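Kevton Community Kitchen
Progress report to the Kusuma Fund
Period covered: February to May

Summary

The lunch service is running twice a week as planned and the refitted kitchen is in use. The cookery course started a month late and has finished its first run. The befriending phone line has not started and we are asking to move that money. Details are under each heading below.

Kitchen refit

Work began in February and was meant to last three weeks. It took five. When the old sink units came out, the fitters found that the waste pipe had been leaking into the floor for a long time and a section of boards had to be replaced. This was not in the original quote from Stelteck. They charged us for materials and did not add the extra labour, and we covered the difference from our own reserves, so there is no change to the grant budget under this heading.

The new extractor was fitted in the last week. It is quieter than the old one and the fire alarm no longer goes off when the ovens are opened. The environmental health visit took place in March and we kept our rating. The inspector asked for a separate hand basin nearer the serving hatch and a written record of fridge temperatures. The basin is in. The record sheet is pinned inside the store cupboard door and is being filled in on most days. We need it to be every day and have put it on the opening-up list.

Lunch service

We closed for the whole of the refit and lost some regulars as a result. Attendance was poor for the first fortnight after we reopened and picked up once the new leaflets had gone through doors on the estate. By the end of April the hall was full at most sittings and we have had to start the second sitting at 12.45 to give time to clear.

People still pay what they can. Takings have held up better than we budgeted for, but food costs have risen too, mainly dairy, cooking oil and eggs. We have changed the menu to use more pulses and now serve a meat dish at one lunch in two. There were a few complaints about this in the first weeks and none since.

Simico, who supply our dry goods, have moved us to a fortnightly delivery. This means larger deliveries and not enough shelf space to hold them. We have used the back of the stage for tins as a stopgap. It is dry but it is not convenient, and the drama group need it back before their autumn show. Shelving for the old boiler room is in the request at the end of this report.

Crockery

The application included a small sum for replacing crockery. Our old cups were a mixture from house clearances and many were chipped. We asked people at the lunches what they would like and the clear preference was for proper cups instead of the plain stacking mugs we had first priced. We spent slightly under the budget line and the balance will go towards a second tea urn.

Cookery course

The course was due to start in March and started in April, once the ovens had been signed off. We had 17 people sign up for the first run. It was aimed at people newly cooking for one, and that is largely who came: several had been bereaved, and others had moved out of shared housing.

Sessions ran in the early evening. The most popular were soups and the one on using a freezer properly. The bread session overran badly and should be either split over two evenings or dropped. Two people left the course early, one through illness and one after a change of shift. Both have been offered a place on the next run.

Feedback forms were handed out at the last session. Most people said they were cooking at home more often than before. A few said the printed recipes were too small to read at the cooker – we have reset these in larger type on card.

Phone line

We have not been able to start this. The plan relied on using the office in the afternoons, and the office is now let to the advice service four days a week. We also found that a very similar line is already being run from the library. We do not think a second one is needed and would like to discuss moving this money to lunches during the school holidays, when demand goes up and we currently close.

Spending

Spending is in line with the budget apart from the phone line, where nothing has been spent, and heating, where we are over. The heating overspend comes from drying the floor out during the refit. A full table of income and spending is attached separately.

Requests to the Fund

We would like agreement to 2 changes: to move the phone line money to holiday lunches, and to use the small underspend on course ingredients for shelving in the boiler room.

A draft of this report was put out at lunch for comments, and the ones we received are added at the end.

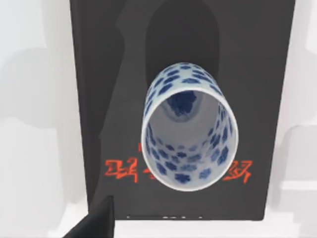

Please do open in the holidays, even if it is only soup and a roll. I have my grandchildren all through August and the days are long. I would also say the second sitting is too late for those of us who need the ten past one bus, so could we book into the first one if we ask in advance?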